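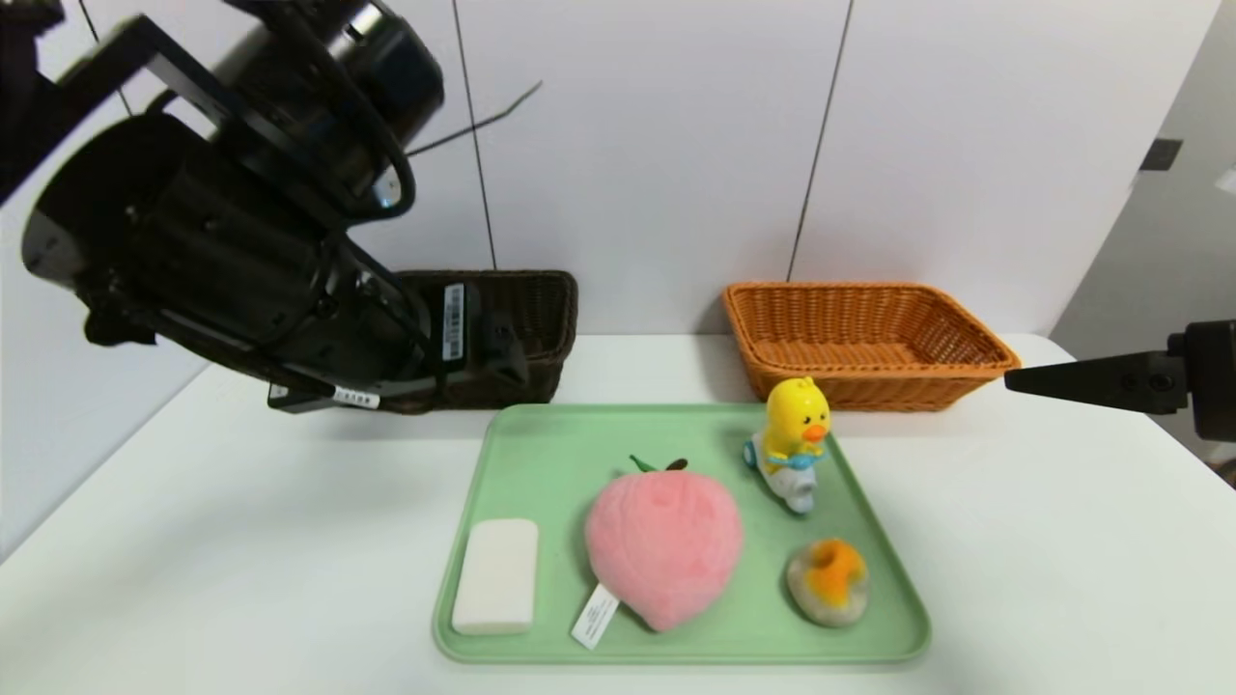 Zorkton 双臂桌面套件,值得买吗?有用过的朋友进来聊聊

Szymon Kwiatkowski 发表于 15/09/2024

各位好,我在 Skustthorpe 开了间小工作室,平时做玩具和小杂货的分拣打包。最近想弄一套双臂的桌面机械臂,让它把托盘里的东西分到不同的筐里。看了一圈,Zorkton 那套比较合眼缘,经销商是 Wilczyńska,说可以先租后买,押金2000,租满60天再决定留不留。

我主要担心三件事:一是毛绒的东西,夹爪夹不夹得住;二是肥皂这种又滑又硬的,会不会夹飞;三是带轮子的小玩具,一碰就跑怎么办。另外我一个人干活,没有专门的技术员,调试难不难?先谢谢啦!

Robel Yilma
租过,八月刚到期,后来买下来了,说说我的感受吧。

先说毛绒的,这个反而最省心,软的东西夹偏一点也没关系,手指一合就提起来了。要留神的是布标签,我有几次只夹到标签,东西吊在半空晃来晃去,看得我心惊肉跳哈哈。肥皂的话,把夹持力往下调,从长边夹,速度放慢,基本没问题。我一开始图快用默认参数,肥皂直接从指缝里挤出去了,滚到桌子底下找了半天。

带轮子的确实最烦!侧面一推它就溜,我现在的做法是让手指从上往下落,张开的宽度比玩具略大一点,夹车上面坐着的那个部分,别去碰轮子。还有就是一定要用有边的托盘,平板不行,有那么一圈浅浅的边挡着,跑也跑不远。
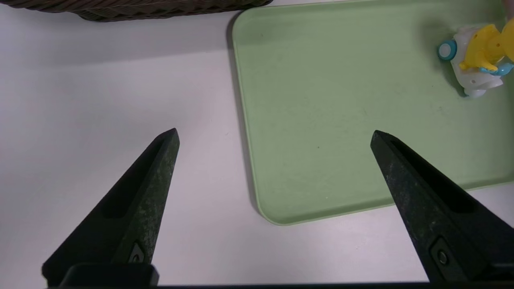

再说夹爪本身,手指是尖头的,伸进托盘角落里很方便,但是尖头接触面小,圆滚滚的东西容易转。我自己在指尖内侧贴了一层薄硅胶,好多了,就是隔一阵子要换。手指根部的螺丝也建议每周紧一遍,我有次偷懒没管,夹着夹着两边就对不齐了,还以为是程序的毛病,白折腾一晚上。

调试嘛,我也是一个人弄的,前后花了七天。说明书写得很一般,翻译腔重,双臂校准那一章我看了三遍才明白。不过 Wilczyńska 的电话售后还行,基本当天回。

总体来说,如果你每天的量不大,东西种类又杂,我觉得值。量特别大就别指望了,它真的不快,我这边最多的一天分了1028件,从早跑到晚。

tadudcombe老陈
没用过这家的。不过楼主问问清楚运费谁出,我们 Tadudcombe 这边租设备,退的时候运费都是自己掏,一来一回不少钱。

Robel Yilma
补充一下楼上说的运费:我那时候送来是免费的,退回要自己付,合同最后一页写着,字很小。还有筐不要放得离手臂太近,手臂转过来容易蹭到筐沿,先空跑几遍看看再放东西。

Szymon Kwiatkowski
太详细了,谢谢两位!硅胶是买现成的片自己剪吗?厚度多少合适?我打算下周先打电话问运费的事,顺便问问夹爪手指能不能单独买备用的。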